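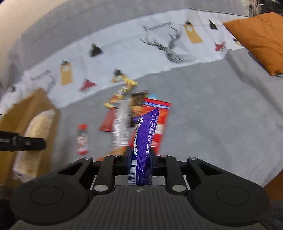
보라색 Alpenliebe 포장. 위쪽 끝 압착부가 접혀 모서리가 뾰족하게 벌어짐.

5월 수요일, 포장재 작업 노트
열봉합 필름 박리 시험, Jevine 건

오전에 항온실부터 확인. 설정 23도, 기록계와 일치. 습도 쪽은 기록지가 또 밀려 있어서 새로 물림. 시편은 어제 저녁부터 넣어 두었으므로 조건화 시간은 충분함.

대상은 Nestside에서 받은 적층 필름 두 롤. 외층 인쇄, 내층 실란트 구조는 같고 접착제만 다름. 롤 라벨에는 A와 B로만 적혀 있고 도포량은 아직 못 받음. 메일 다시 보낼 것.

시편은 폭 방향으로 절단. 가장자리 쪽은 두께 편차가 커서 제외. 칼날은 A 끝내고 교체함. 지난번에 무딘 날로 자른 시편에서 옆면 찢김이 먼저 생겨 값이 전부 낮게 나온 적이 있음.

봉합은 Vurkico 봉합기. 상부 온도만 바꾸고 압력과 시간은 고정. 낮은 쪽 온도에서는 A, B 모두 계면에서 깨끗하게 벗겨짐. 온도를 올리면 A는 응집 파괴로 넘어가는데 B는 실란트가 외층에서 통째로 들림. 봉합 강도 문제로 보기 어렵고 층간 접착 쪽으로 의심됨. 최대 하중만 표에 적으면 둘이 비슷해 보이므로 파괴 모드를 반드시 같이 기록할 것.

박리 속도는 분당 100 mm. 시편 꼬리는 손으로 받치지 않고 자유단으로 둠. 받치는 방식으로 하면 곡선 초반이 달라져 예전 자료와 비교가 안 됨.

이상값 하나: 시편 번호 187, B 롤. 하중이 올라가다가 계단식으로 떨어짐. 절단면을 확대경으로 보니 봉합부 안쪽에 주름이 물려 있음. 평균에서 제외하고 원자료는 남김. 비고란에 "주름"이라고 씀.

로드셀 영점이 점심 이후 조금 움직임. 재영점 후 A 시편 몇 개를 다시 당겼고 차이는 산포 안쪽. 그래도 오후 자료는 파일을 따로 저장함. 원자료 파일 번호 944부터가 재영점 이후.

Karakaya 쪽에서 요청한 염색액 침투 시험은 오늘 못 함. 염색액이 바닥에 침전되어 있어 새로 조제해야 함. 접힘이 있는 모서리와 세로 봉합이 겹치는 곳을 우선 볼 예정. 필름 겹수가 바뀌는 자리라 평평한 시편의 박리 값으로는 누설을 예측할 수 없음.

남은 일
- B 롤 바깥쪽 감긴 부분에서 시편 다시 채취, 층간 박리만 따로 측정
- 봉합기 상부 테플론 시트 교체(가운데 눌린 자국 있음)
- 도포량 회신 오면 표에 열 추가
- 습도 기록계 용지 주문

시편 봉투는 건조기 둘째 칸. A와 B를 섞지 말 것.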